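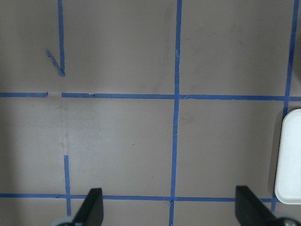

Blue tape divides the work surface into cells. The two black fingers belong to the gripper.

How a robot arm is shown a task

A robot arm does not know what a plate is. It has motors, joints and a gripper, and it moves when it receives numbers. One way to give it the right numbers is called demonstration. A person makes the arm do the job, and a computer records every movement.

There are 2 common methods. In the first, a person holds the arm and pushes it through the motion by hand. Sensors in the joints measure each angle. In the second, called teleoperation, the person uses a remote control and the arm copies the commands.

Ridwan Ginting runs demonstrations at Sirnitz. A typical task there is moving food between a tray and a plate. One demonstration takes almost 40 seconds.
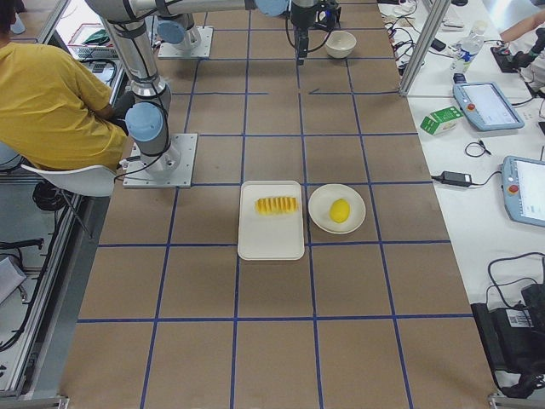 Tape lines help with setup. Before each run, an object can be put in a different cell, so the robot does not learn only one position. If the lemon were always in the same cell, the program might learn the cell and ignore the lemon.

One task at Sirnitz needed 857 demonstrations. Of these, 22 were thrown out, mostly for dropped objects. The rest went into a training program, which looks for the link between what the cameras record and how the arm moves.

Words to know
Joint: a place where the arm bends or turns.
Gripper: the part that holds things.
Teleoperation: controlling a machine from a distance.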